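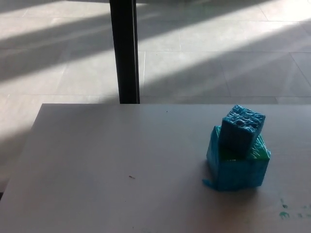
Ticket 1870: Drilach arm parks itself and refuses to come back
Opened: 1/13/22
Site: Siddiqui annex, table cell
Product: Drilach two-finger arm, Sestaveo cell software
Status: Closed (grudgingly)
Assigned to: Tromance field support

Reported by site
Arm runs the stacking job, puts the small blue piece on the big blue piece, retracts to park and then sulks. Panel says TOP FACE NOT PLANAR. We press Resume. Panel says TOP FACE NOT PLANAR. We have tried pressing Resume with more feeling.

Support, first reply
Please confirm the stack is still standing when the fault comes up. Please also wipe the table and send the Sestaveo log, the full one this time.

Site
Standing, yes, and a bit rough on top, as you'll notice. Table wiped. The green smudges in the near right corner have been wiped before and they like it there. Log attached.

Support
Thanks. The log has the check failing on the upper piece every time. Sestaveo fits a flat plane to whatever it believes is the top, and the top of your small piece is all pits and lumps. Frankly it would fail my check too. Which threshold are you running?

Site
94 percent. It came that way.

Support
It came that way for machined test blocks. Go to Cell > Inspection > Planarity and bring it down a step at a time, with the arm in manual and parked at least 300 mm clear of the stack. Save after each step. The page does not save itself, whatever the little green check mark tells you.

Site
Lowered it. Fault cleared, new fault: BASE OUTLINE CHANGED. Is this progress?

Support
In a sense. Look at the bottom left corner of the larger piece. See the flat blue tab sticking out onto the table? Our outline tool does, about half the time. Either trim the tab or draw an ignore zone over it. I'd trim it.

Site
We drew the zone. The knife is in a drawer and the drawer is its own ticket.

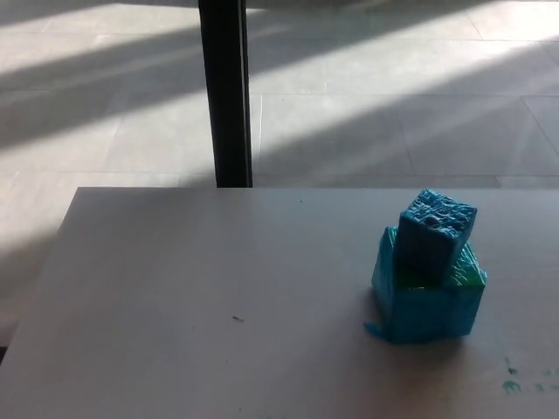 Page 2 of 3

Support
Fine. While you're in there, redo the background mask. The sun comes across your floor tiles in stripes, and the mask was taught back in July, when I assume the stripes were somewhere else. Clear the old mask, teach it again with the blinds down, and exclude everything past the far edge of the table, black post included.

Site
There is one blind. It is down in spirit.

Support
Then crop the floor out altogether. Cell > Camera > Region, drag the top line to the table edge, Save, restart Sestaveo. Leave the specks on the table alone, they fall under the minimum size.

Site
Done. Ran the job 13 times. No faults, one long pause that we chose not to look into.

Resolution
Planarity threshold lowered, ignore zone added at base tab, camera region cropped to table. Revert the threshold if the cell ever gets machined blocks.

Site, after closing
The long pause is back. Opening a new one.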